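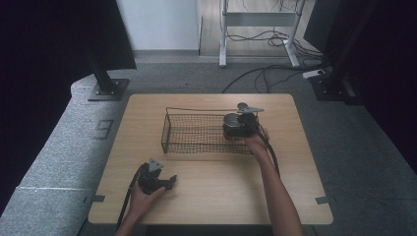 Acta de la reunión del grupo de organización de la oficina
15 de abril de 2020

Asisten: Brândușa Gavrilă (preside), Sebastian Pîrvu, Stela Căpraru y Darius Matei (redacta el acta).
Se excusa: Brândușa Ilie.

1. Acta anterior
Se lee el acta de enero y se aprueba con una corrección: el pedido a Drovard era de cajas con tapa, no de bandejas.

2. Cestas de malla metálica
Stela Căpraru presenta la cesta rectangular de alambre oscuro, abierta por arriba, que se propone para las mesas de madera clara. Opina que es práctica porque el contenido se ve desde el lado y no hace falta sacar todo para encontrar una cosa. Sebastian Pîrvu está de acuerdo, pero pregunta qué pasará con los objetos finos, como lápices y clips, que pueden salir por la malla. Se decide poner un cartón en el fondo de las cestas que lleven material pequeño.

El presupuesto de Nuleck para las cestas es de 830 lei, con el transporte incluido. El de Voicu es más bajo, pero pide el pago completo antes de la entrega. Se acepta el de Nuleck con cuatro votos a favor.

3. Uso de las mesas
Se recuerda que la cesta va en la parte de atrás de la mesa, con el lado largo paralelo al borde. La parte delantera queda para trabajar. Darius Matei pide que al final del día las cestas se queden vacías y que cada persona guarde sus cosas en el armario. Sebastian Pîrvu considera que esto es demasiado para los que vienen todos los días. Después de una discusión un poco larga, se acuerda probarlo durante un mes.

4. Moqueta
La limpieza de la moqueta gris costará unos 400 lei. Brândușa Gavrilă pedirá que se limpie también la plataforma elevada, que no estaba en la primera oferta.

5. Tareas
Stela Căpraru: confirmar el pedido con Nuleck, referencia 2086.
Sebastian Pîrvu: cortar los cartones para el fondo.
Brândușa Gavrilă: llamar a la empresa de limpieza.
Darius Matei: enviar el acta a Brândușa Ilie.

6. Ruegos y preguntas
Stela Căpraru pregunta por la llave del armario pequeño. Sebastian Pîrvu la buscará en la recepción.

La fecha de la próxima reunión se comunicará por correo.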